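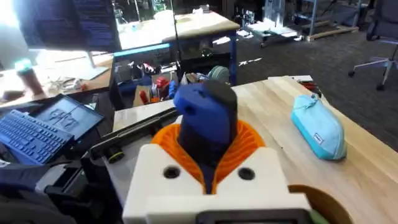
Hala Slaoui
Lecturer, Household and Workroom Organization, Stollgate

Handout 2: Small things on a shared table

Bring this to Room 343. It replaces the two pages you were given in October, which leaned on the Dornik guide far more than I would like.

1. What the advice says

Most of the writing on tidy tables makes the same promise. Give every object a home, put it back when you are done, and the table will stay clear. The Dornik guide puts a number on it and claims that 60 percent of what sits on a work table has no home at all. I wrote to ask how they counted. The answer was a link to their catalog, where you can buy homes.

You don't have to throw the idea out. A fixed place for scissors does help people find the scissors. What I want you to doubt is the jump from that small, dull fact to the large claim that a table with things on it is a table somebody has failed to look after. A table is for putting things on. When we assess one, the first question is what people are trying to do there, and how much the objects get in the way of it.

2. Sorting by kind, and where it falls apart

Consider a plain, pale wooden table with a zippered pencil-case-style pouch on it, a thick bright green ring with small holes in its face, a round basket or bowl of toy vegetables, and a clear plastic box with a white pegboard-style lid. Add a blue keyboard at one side. Now sort them by kind.

The keyboard is easy. The pouch looks easy until you ask whether it is an object or a container. If it holds pens, it belongs with the pens. If it holds hex keys, it belongs with the tools, and you can't tell from the outside alone. The small white tag stitched on it doesn't settle the matter either. The vegetables are toys by kind, but if the people at that table handle them every hour, the toy shelf is the wrong place for them.

Then there is the ring. Last term I asked a class of 17 where it should go and got "spare parts," "coasters," "toys" and a long silence. Every sorting system has a bin for things like this, usually called Miscellaneous. The Pasaribu method calls it the Waiting Tray, which sounds kinder and fills up just as fast.

For your own table audit, write down the name each user gives to an object before you decide on its category. Where two people use different names, write down both. Don't pick the better one.
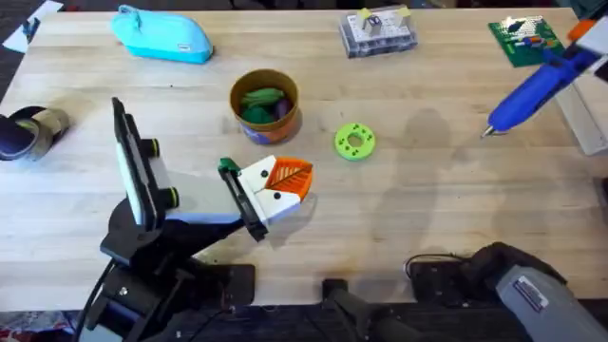
The same caution applies to sorting by size. It gives you handsome drawers and no idea where anything is. Size works for screws, washers and batteries, where people really do go looking for "a smaller one." For anything with a job of its own, it tells the user almost nothing.

Sorting by how often a thing is used does better in my experience, with one warning. People are bad at reporting it. Ask them what they used this morning, and don't ask what they use "a lot." Better still, sit in the room and watch.

3. Containers

There are three sorts you will meet again and again.

Closed and soft: pouches, zip bags, drawstring sacks. They are cheap, they squash into a drawer and they can be carried to another table. They also hide whatever is inside. A label helps only if somebody changes it when the contents change, and you should assume they won't.

Closed and clear: plastic boxes with lids. Much praised, partly with reason. You can see in from the side, at least until the box is full, and then you see the outer layer. A lid also invites people to set things on it. Once that has happened, the box is a shelf, and opening it takes two moves instead of one. Promham sells a stacking set on the strength of how easily you can get into it. Stack three and try to reach the bottom one with something in your other hand.

Open: cups, baskets, bowls. These get treated as the poor cousin and I don't see why. An open basket can be used with one hand. You can drop things in without looking. Its fault is that it takes whatever is dropped, and soft items swell up over the rim and cover the small hard ones underneath.

My colleague Eifion Rosser disagrees with me about open containers. He thinks they teach people to stop looking. He ran a comparison in his own workroom and found that the lidded boxes "won," but he also moved the table closer to the door in the same week, so I don't know what won. Ask him about it. He will show you the notes, and they are worth reading as a lesson in changing one thing at a time.

4. Color 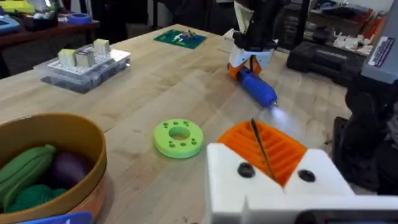 Color coding gets a full chapter in most manuals. The usual line is that bright objects are found faster. On a pale surface, that is plainly true of a single bright object. A lime-green thing on light maple is hard to miss. It stops being true when you have several greens, and it does nothing once the object goes into a container with other green objects. The manuals tend to test the first case and sell you the second.

Before you recommend colored tape or colored bins, find out:

— how many colors are already on the table by accident
— whether anyone using it has trouble telling two of them apart
— what happens when the blue bins are out of stock

That last one has sunk more schemes than any other. Someone buys gray, means to fix it, and a year later gray means nothing and so does blue.

5. The clear-table test

You will read that a well-run table can be cleared in a minute. Fine. Try it, and then look at where the things went. Nearly always they went onto a chair, a windowsill or the next table over. I don't count that as tidying. A fair test takes longer: clear the table, leave the room, and have a different person set it up again for the same task. Time the setting up. That figure is the one that matters to whoever has to work there, and it is the one missing from every guide on our reading list.

Pay attention to the floor too. Paper in particular leaves a table and doesn't come back, and an audit that stops at the table's edge will miss it.

6. For next session

Choose one shared table you did not arrange yourself. Watch it for 60 minutes without touching anything. Then write two pages covering:

— what was on it when you arrived, in the users' own words
— which objects were picked up, and which were only moved out of the way
— every container, and whether it was opened
— one change you would make, and what you would expect to see if the change did nothing

The last part carries the most marks. Most of you will want to suggest a box. You may, but say what you would need to see before you took the box away again.

Leave your pages in the tray outside 343. Photos are welcome if the people at the table agree to them. No before-and-after pairs, please, unless the "after" was taken at least two weeks later.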